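Category: Home & Laundry / Folding and Storage

Oda Lindqvist wrote:
> My gray towels never stack straight. Do you fold
> lengthwise first, or in half across?

Lengthwise first, for terry anyway. I lay the towel out on a bare table, pull the corners out flat and line up the woven border before folding.

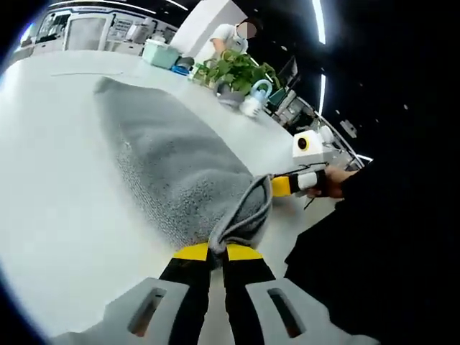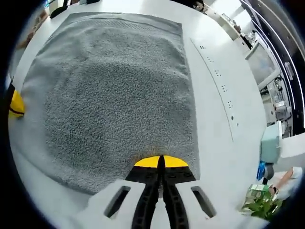 The thick ones, 500 gsm and up, need a hand run along the fold — otherwise they spring open on the shelf. I leave almost 30 cm of shelf for six. Begoña rolls hers, but hers are thinner.

Vasilis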